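Ticket 529 – Split AC unit drops its setpoint overnight
Opened: 16 June 2025
Product: Ikon wall unit, Plakau controller board
Status: Waiting on parts

Unit cools normally in the evening, then goes back to the default setpoint at some point in the night. Same fault was logged in March under ticket 395 and closed after a power cycle.

Checked so far:
Breaker off for 9 minutes, then restarted. Fault came back the next night.
Filter cleaned, no change.
Timer and sleep mode both cleared – no change.
Jetbridge app removed from the account so that no schedule could be sent. No change.
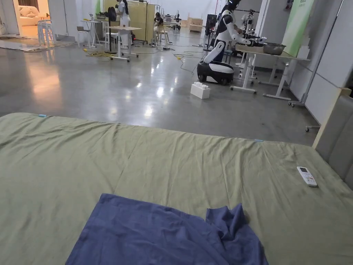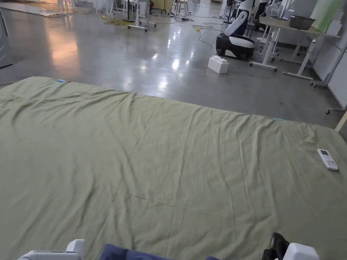
Olive-green sheet in both; white remote in both.

Event log shows code 462 each time the setpoint is lost. Pesonen support lists that code as a memory write error on the controller board and says a reset will not clear it. Replacement board ordered. Until it arrives, leave the unit in manual mode and set the temperature again in the morning. Do not close this one as a duplicate of 395.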